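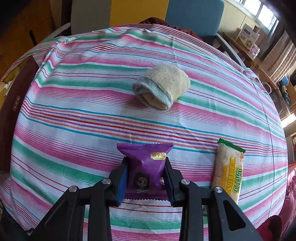

BREAK ROOM AND SNACK TABLE CHECKLIST
Grasside building, ground floor
February 2018
Checked by: Meinrad Riedl
Copy to: Suleiman Amadi, who asked for "more detail than last time" and may come to regret it

Marks used: OK / FIX / WATCH

1. Table, legs and top
OK. Stands level since the folded beer mat was replaced with a proper foot. The beer mat has been retired with honors.

2. Tablecloth
FIX. Striped cloth in place, every color the store had. It is bunched up at the upper left near the table edge and has a long crease down the right side. Smooth it out and check how far it hangs over. Last December a sleeve button caught the hem and the coffee went with it. I have raised the matter of clips twice. Clips cost less than carpet.

3. Snacks, wrapping
OK for the purple packet. Crimped seals at both ends, zigzag edge, gold label with Chinese characters. There is also a cartoon character with long dark hair and eyebrows that suggest it has read my earlier reports. Puckered across the middle, and I don't mark anyone down for puckers. A long wrapped bar is on the cloth next to it.
Anything torn, leaking or puffed up like a balloon goes in the trash. It does not go back in the basket "for someone who doesn't mind."

4. Snacks, ingredients and allergens
WATCH. The print on small packets is tiny and several of us can't read the language it comes in. Whoever brings snacks from a trip should write a card with the name, what's in it, and nuts yes or no. "Tasty" is not an ingredient. Three people on the Trindilholm team have allergies and would like to go on attending meetings.

5. Dates
WATCH. Check every packet on Monday-type occasions, meaning whenever the basket is refilled. Found one box in the cupboard older than the cupboard. Disposed of.

6. Kettle and cord
FIX. Cord still runs behind the sink. Same comment as last time, and the time before. Move the kettle to the outlet by the window.

7. Fridge
WATCH. Inside temperature was 41 degrees, which is as warm as I'll sign for. Door seal needs wiping. The container marked "Amadi, do not touch" has not been touched, and I would now ask Amadi to touch it.

8. Floor and walkway
OK. Mat by the door lies flat. Chairs pushed in, a first.

9. Fire extinguisher
OK. Tag in date, pin in place. Please stop hanging aprons on it.

10. First aid box
FIX. Plenty of gauze, no small bandages. Graltham delivers on request if someone sends the form. The form is in the box, under the gauze.

Score: 87 out of a possible 100. Passing is 80, so no retest, only nagging.

To do before the next check: items 2, 6 and 10. Initial beside each one when done. Initials only, please. Last time I got a drawing.

M. Riedl

Added by S. Amadi: Container removed. It was soup. Clips ordered for the tablecloth, 13 in a pack, so there will be spares.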